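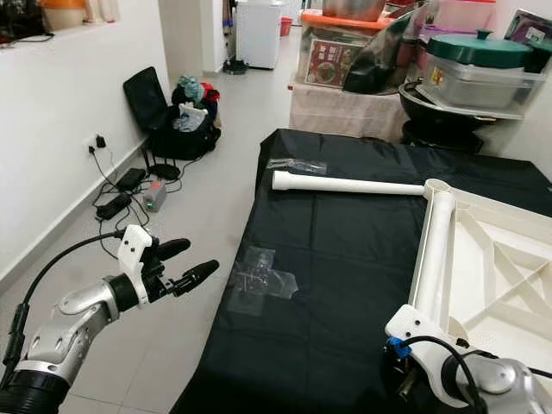
Posted by nanireck

I love a snap-together plastic stand. I really do! We have three of them in the house now, one by the back door for boots, one in the laundry room and one on the porch holding seed trays, and every one came flat in a box with a bag of pipes and a few lattice panels. They cost very little, they weigh almost nothing, and if you put them together with a bit of care they stay up for years. If you rush them they lean. Mine leaned for a whole winter before I took it apart and started over, so most of what follows comes from that second try.

Getting ready

Cover the table first. A dark cloth is my favorite, and black is best of all, as white pipes and white panels show up beautifully on it and so do the little clear bags that come out of the box. Clear plastic on a pale tabletop just disappears, and I once threw out a bag with four end caps still in it. Let the cloth hang over the near edge so a pipe that rolls toward you slows down a little on the way.

Keep the wrapping until you're done. Flatten it, leave it on the table or in a corner, and feel each bag with your fingers before it goes in the trash. I know it's tempting to tidy as you go (I'm a tidier), but the loose bits love to hide in the folds.

Sort the pipes by length. Lay them side by side with one end pushed against a straight edge, like a ruler or the side of the box, and the odd ones show up right away. On the Ritside stand in our laundry room the uprights and the crossbars are so close in length that I mixed them up twice. A pencil mark on the long ones wipes off later with a damp cloth.

Wipe the sockets. There's often a thin curl of plastic left inside from the molding, and it can stop a pipe from going all the way home. A cotton swab does it, or the corner of a dish towel twisted to a point. For a stubborn curl I use a fingernail file.

Starting the frame

Work lying down! I mean the stand, though I've ended up on the floor myself. Put the first lattice panel flat on the table and bring the pipes to it. Standing the panel up and trying to hold it with your knee is how my boot rack got its lean.

Push, twist, push. A quarter turn as you press makes a surprising difference on a tight joint. Keep the pipe in line with the socket and use the heel of your hand on the far end. If it still won't go, warm the socket end in a bowl of hot tap water for a minute, dry it well and try again. Please don't use oil or dish soap. It goes in like a dream and then slides out again the first time you load the shelf.

Go around twice. Press every joint in halfway on the first trip and all the way on the second. With everything halfway there's still some give, so the last pipe can find its hole.

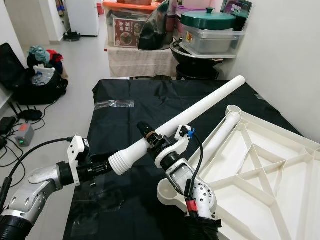
Long pipes are the part I used to dread, and now I rather enjoy them. The trick is two holds, one right at the end and one partway along, so the far end doesn't swing off and knock the lamp over. Let that far end go out past the back of the table if it needs to, just clear some space behind first. Then look hard at the end you're about to fit. If it's ribbed, like the one on this white pipe, check how far the ribs reach and use them as your depth mark - on my porch stand they vanish completely when the joint is properly home, but go by your own leaflet. Have the panel lying with its round corner sockets facing you, and leave the short tubes for later so they aren't rolling about under your hands.

Checking it's straight

Set the stand on a hard floor, never on carpet, and press on each top corner in turn. A rocking leg nearly always means one pipe is a hair short of its socket. Find it, bump it in with the heel of your hand, and press again.

Measure corner to corner both ways. My porch stand has shelves 18 inches deep and I check the tops as well as the sides. If the two numbers match, it's square. If they don't, lean gently on the longer diagonal until they do.

Load the bottom first. Boots, paint cans, the big bag of birdseed, all of it goes low. Light things can go up top, and a folded towel over the lattice keeps small jars from tipping into the gaps.

Keeping it nice

Once a season I give the joints a squeeze all around and rinse the panels in the shower. An old toothbrush gets into the corners where the ribs cross, and baking soda on a damp sponge takes off most gray scuffs.

If you have to take one apart to move it, twist before you pull, and tape the short tubes together in a bundle. I write the name of the stand on the tape. Ours says "Sendelia, porch" in marker and it went back together in December with cold fingers and no leaflet at all, which made me very happy.

Spare end caps are worth keeping in a jar. Mine from two different brands turned out to fit each other, so try before you buy!

Print this page | E-mail this page

We use cookies to remember your settings and to see which tips get read. By continuing to use this site you agree to our use of cookies. OK | Read more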